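Section 4: Preparing and submitting a reissue in Gandico

This section covers deluxe and expanded editions of albums already delivered to stores. For first-time releases, see Section 3. Screens are those of the version issued on June 24, 2020.

Before you start

The original album must show the status Live. You need the master files, the sleeve artwork and the writer credits for each added track.

4.1 Creating the edition

1. Open Catalogue and select the original album.
2. Choose Add edition. Gandico copies the track list and credits into a new draft.
3. Enter the edition title in the Version field. Do not type it into the Album title field.
4. Upload the added tracks. An edition may hold up to 40 tracks.
5. Check that each original track has kept its recording code. A new code splits the play count.

CAUTION: Deleting the original album while the draft is open also deletes the draft.

4.2 Adding visuals

Moving backdrops for the player page are stored under Visuals. They can be attached to the whole edition or to single tracks.

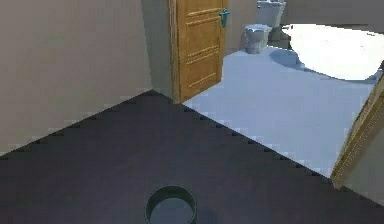

Figure 4-2. Rendered interior with open wooden door.

6. Select Visuals, then Attach.
7. Choose the tracks to which the file applies and press Save.

Note: Files over 100 MB are refused. Error 313 means that the file is too large or the upload was stopped.

4.3 Sending to stores

8. Set the release date. Editions sent through Lallora need a separate date for each territory.
9. Press Validate. Fields marked in red must be corrected.
10. Press Submit. The status changes to In review.

Note: Labels on the Abernathy plan can recall a submission within 2 hours. After that, send a takedown request through Clirna (see Section 7).

CAUTION: Do not submit the same edition twice. Duplicate entries are removed by hand and may delay the release.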